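Ntombi Msimang has been cleaning soft toys at her work table for long enough to have strong views on wipes. She runs Drendness, a small service that freshens up plush animals for nurseries and families, and she got through 357 of them last year. We talked on a Tuesday, over tea, mostly about pandas.

"Pandas are a fair test," she said. "You have black fur and white fur next to each other, and the white shows everything." 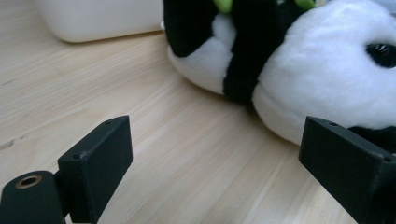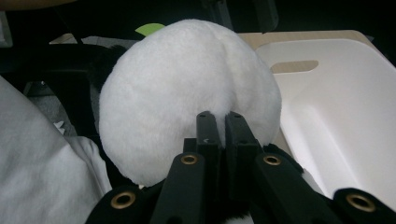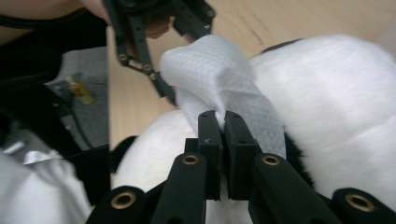

How often does a soft toy need cleaning?

Msimang says a toy that is slept with every night should have its surface wiped once a week and a proper wash every couple of months. One that sits on a shelf can go much longer, with a shake outdoors when it gets dusty.

She works on bare wood and keeps the table clear of cloths and papers. Fluff comes off wood with one pass of the hand, she said, and she can see what has dropped. She likes a wipe with some texture to it. Smooth ones slide over the top of the pile and leave the dirt at the roots.

"Go with the fur first, then against it, then with it again," she said. "People scrub in circles. That's how you get mats."

The face is always left until last. She folds a fresh wipe to a point and goes slowly round the eyes, which are usually plastic and scratch easily. Seams get a dry brush. She never soaks a toy unless she knows what it is stuffed with.

Her colleague Kjell Hägglund handles drying. He stands the toys on a rack by the window and turns them in the morning and again at four.

"Not on a radiator," he said. "The fur goes hard at the tips and you can't get it back."

The two of them don't agree on fabric freshener. Hägglund uses a little. Msimang would sooner leave a toy by an open window - she thinks children notice when the smell has changed, and mind it.

They charge by size and have 28 toys booked in for July, among them a giraffe that will need the floor. I asked Msimang what she would tell someone doing one bear at home in the evening.

"Check the label, use less water than you think, and start early in the day," she said. "Otherwise it won't be dry by bedtime."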